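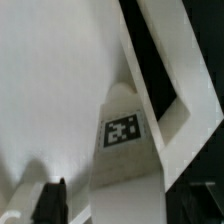 Two of us, one gripper, and a great many examples

I used to think teaching a robot would involve some teaching. Mostly it involves filing. For the past while I have been gathering examples for a learning system that is supposed to pick up small parts, and the learning system's appetite makes my nephew look like a light eater. The target for this round is 2000 episodes. An episode is one attempt at one task, start to finish, with a label stuck on it by a tired person.

The tired person is me, or it's Chathurika Wijesinghe, who shares the rig and types faster. We work out of a rented unit in Gandville with a radiator that has opinions. The project is called Brirnel, a name picked before either of us arrived, and I've stopped asking what it means.

Our first stretch of data was bad in an interesting way. I had done nearly all the episodes myself, and I'm a creature of habit, so the arm came in from the same side at the same speed every single time. The trained policy learned this beautifully. Move the part over by the width of a thumb and it would glide confidently to where the part used to be and close on air. I watched it do that for most of an afternoon and felt personally described.

So now we have rules. Swap operators every hour. Change the start pose. Nudge the part between episodes, and nudge it somewhere you wouldn't have chosen. Chathurika rolls a die for this. I said I could be random on my own and she showed me a plot of my placements, which looked like a target at a shooting range.

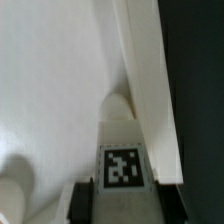
Labeling is where the hours go. Each episode gets a grade, a note on what went wrong, and a start and end time, and we argue over all of them. Is it a success if the part is lifted but crooked? I say yes, she says it depends how crooked, and then we are two adults discussing crookedness at nine at night. The wrist view settles some of it. The square black-and-white tag on the gripper body stays readable even when the rest goes a bit soft, so whatever else I'm unsure of, I have one thing in there with proper corners. Glare is a different matter. A pale surface will wash out toward one side while the other side of the picture goes almost black, and I've learned to keep some of those in. The robot won't always be working in flattering light either.

What I throw out: episodes where I sneezed on the controls, episodes where the recording stopped early, and the seven from the day I had the wrong task name loaded and cheerfully filed them all under "drawer." There is no drawer.

What I keep, after some whining: failures. I wanted a clean set, all wins, very handsome. Marisol Ledesma, who runs a much bigger collection over at Clevirum, told me a set like that has no idea what a mistake looks like, let alone how to back out of one. So we now record fumbles and recoveries on purpose. Fumbling on purpose is harder than it sounds - my fake mistakes all look fake, and my real ones still come in the minute I stop trying.

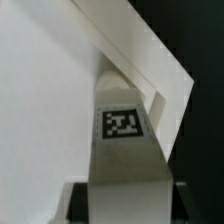 White plastic or white paint, I've never checked, but it's a lot of white. The tag is doing its best.

Other things I've changed, in no order. I write the notes right after the episode, not at the end of the shift, when everything has become "fine, I think." I back up before lunch. I have a separate folder called Saxena, after the street I used to live on, for episodes I can't make up my mind about, and it's growing faster than the main one.

We should hit the 2000 in December if the radiator holds out. Then we retrain, move the part over by the width of a thumb, and see. Chathurika has already picked the spot. She won't tell me where.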